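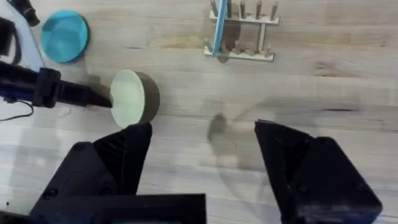
STERNVILLE, Mon 14 August — The Flevbridge Table Company today announced that its solid wood worktables will be offered to schools and shared studios from December. The tables have a pale top, left light so that the natural grain, darker streaks and knots remain in plain view, and a small object such as a shallow teal dish stands out clearly against it. The first order covers 49 tables for the Tseng Street studios.

"People who work at a table all day want a surface that is calm to look at and easy to keep in order," said Xóchitl Manríquez, director of the company. "We have kept the design simple for that purpose."

Each table is supplied with two spare leg fittings and a seven-page care guide.
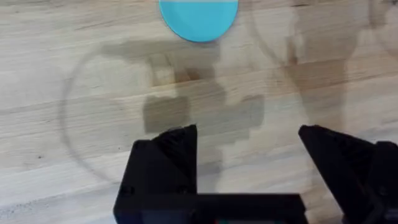 Can the tops be repaired?
Light marks may be sanded out by hand along the grain. Deeper damage should be referred to the Kindov workshop, which has refinished more than 1,886 tops.

Orders are accepted at the Sternville office.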